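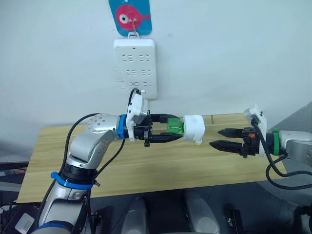 The Second Verse of Vestutness

The year I turned nineteen I played bass in a band called Kistura, and I want to say right away that we were good. Loose, loud, always a little behind the drummer, but good! People who heard us in those days still stop me in the grocery store, or one of them did, once, by the frozen peas, and I floated home.

There were four of us, but the songs came from Anika Montoya. She wrote in the back of the van with her feet up on the spare amp, in a notebook so swollen with rain that it wouldn't close. She could take the dullest thing you ever said and hand it back to you three days later with a chord under it. I complained once that my landlord had painted the window shut, and by the weekend we had "Painted Shut," which opened every show we played after that. I got no credit and wanted none. I got to stand six feet from her and play the low part.

Our label was Rerkisard, a name that covered one man, one phone and a garage full of cardboard mailers. He pressed our album, the only one, and called it Vestutness after a word Anika had made up for the last song. She wouldn't say what it meant. The drummer thought it was a town. I thought it was the feeling you get driving past a house you used to live in and seeing somebody else's curtains, and I still think so, though I've never met anyone who agrees with me.

Rerkisard's man swore he had sold up to 800 copies. My mother had nine of them.

And then, the way these things go, we stopped. There wasn't a fight. Anika moved north, the guitarist had twins, and I took a job tuning pianos for the school district, a job I have now had for most of my life and love more than is reasonable. Give me an upright with a sticky damper and a whole empty auditorium at 7 in the morning, and I'm as happy as anyone on a stage.

So I wasn't pining. I want that understood before I get to the phone call.

It came on a Monday in February. I was under a lid in a middle school music room with a felt strip in my teeth, and I almost let it ring.

"Is this the bass player from Kistura?" said a young man's voice.

I took the felt out of my mouth. "It was," I said.

His name was Kuo-hua Su. He ran a choir, he told me, in a neighborhood hall two hours up the highway, and the choir wanted to sing "Vestutness." He had worked out most of it by ear from his aunt's copy of the record. But there was a problem with the second verse.

"What's wrong with it?" I said. I was already a bit offended, I admit.

"I can't hear the words," he said. "I've tried headphones. I've slowed it down. All I can hear is you."

I had forgotten! I had completely forgotten. The second verse was where I'd come in too hot, an entire verse of bass rolling over Anika's voice like a truck over a garden hose, and we'd had no money for another day in the studio. She had laughed about it. She said the words were for the people who came to see us.

"I'll find them," I told Kuo-hua Su, with no idea at all how I would.
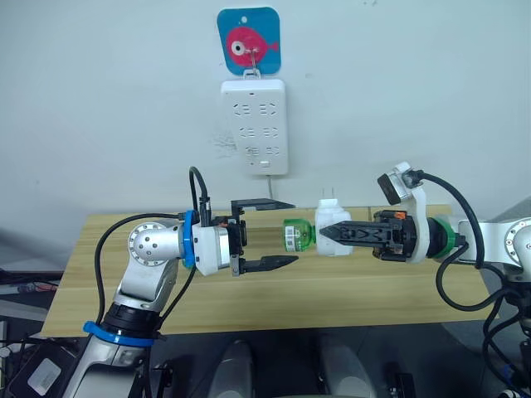 The fish on the wall, with the power strip hanging from its hook.

I started with my own closet. I had two set lists, a parking ticket, and a cassette labeled GOOD ONE that turned out to hold an hour of my cousin's wedding. I called the drummer, who sang me the second verse with great confidence, and it was the first verse. I called the guitarist, who sang me something beautiful that I'm nearly sure was from a bank commercial.

I sat down with my old bass then and played the part through, thinking my hands might bring the words back with them. They're good at that, hands. Mine knew every note, down to the wrong one in the ninth bar that I'd always meant to fix. But all they remembered was the sound of me. I played it four times, quieter each time, leaning toward a voice that wasn't in the room.

Which left Anika.

I hadn't spoken to her in so long that I rehearsed. I walked around the kitchen saying "Hi, it's me" in different keys. When she picked up I said, "You have a very loud bass player," and there was a pause, and then that laugh, exactly the same laugh, like somebody dropping a tray of spoons.

We talked until my ear hurt. She was teaching evening classes, she had bad knees and a good garden, she hadn't written a song in ages and didn't miss it except when it rained. I told her about the pianos. I told her about the choir, and she made me say it again.

"A choir," she said. "How many people?"

"I don't know. Choir amount."

"Singing my little song."

"They want to," I said. "They need the second verse."

She was quiet for so long I checked the phone.

"I don't have it," she said. "The notebook got thrown out two moves ago. I remember there was something about a ferry."

A ferry! I wrote it on the back of an invoice and underlined it, as if that would help.

I drove up the next weekend to tell Kuo-hua Su in person, because I couldn't bear to do it over the phone, and I'm so glad I went. The hall was a low brick place called the Oyelaran, with radiators that knocked in something close to five-four. He met me at the door with his sleeves rolled up. He was younger than the record. Behind him people were dragging chairs into curves and unwrapping scarves and humming at each other, that wonderful shapeless hum that a room of singers makes before anybody tells them what to do.

"We'll run what we have," he said. "Just so you know what we've done with it."

They sang the first verse. I'd only ever heard that tune from inside it, you understand, with a drum kit at my back and a monitor that buzzed. I'd thought of it as a tough little song, all elbows. He had slowed it down and opened it up – basses at the bottom of the stairs, sopranos on the roof – and it was enormous. The word itself, that silly made-up word, went around the room from one section to the next, and every one of them sang it as though they knew precisely what it meant.

Then they got to the second verse, and they hummed. I held on to the back of a chair.

They were humming my line. The whole alto section had it, the truck over the garden hose, every rolling eighth note, even the wrong one in the ninth bar. On top of it was nothing, only a space about as wide as a voice. 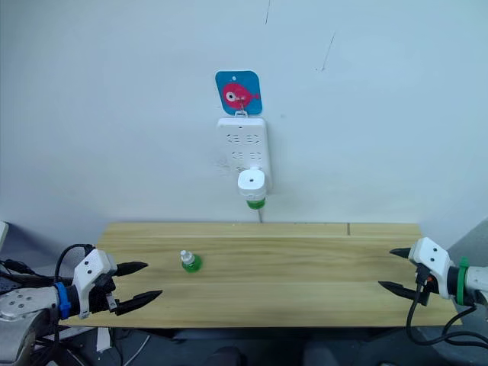

When it was over I couldn't say anything useful. I said "Wow" and then I said "The ninth bar is a mistake," and a woman in the altos looked horrified and told me it was her favorite part.

I called Anika from the parking lot and made her listen. I'd gone back inside and begged them to sing it through once more, and I stood in the middle of the floor with my phone held over my head like a man trying to get a signal on a mountain. When they stopped, I put it to my ear. I could hear her breathing, and a kettle starting up somewhere behind her.

"They left me room," she said.

"They did."

"Is he in a hurry, your conductor?"

I looked at Kuo-hua Su, who was pretending to sort sheet music and had the top page upside down. I asked him. He shook his head hard.

"He says no."

"Give me 2 weeks," said Anika. "And tell the altos to keep it down a little. I'm not getting buried under that thing again."

She took three. The verse arrived in the mail, an actual envelope, in handwriting I'd have known anywhere. There was no ferry in it. There was a piano in a school, early, before the kids came in, and a man with his head under the lid. I read it standing by the mailbox with no coat on, and then I went in and got my bass down and played along, as softly as I could.

The concert is in the spring. The drummer is driving down with the twins' father, and my mother is bringing all nine of her copies to be signed. Kuo-hua Su has asked whether I'd like to play, and I said I'd rather sit in the third row with Anika, on the side where the radiator knocks, and find out what it sounds like when I shut up.

But I'm bringing the bass. It'll be in the car.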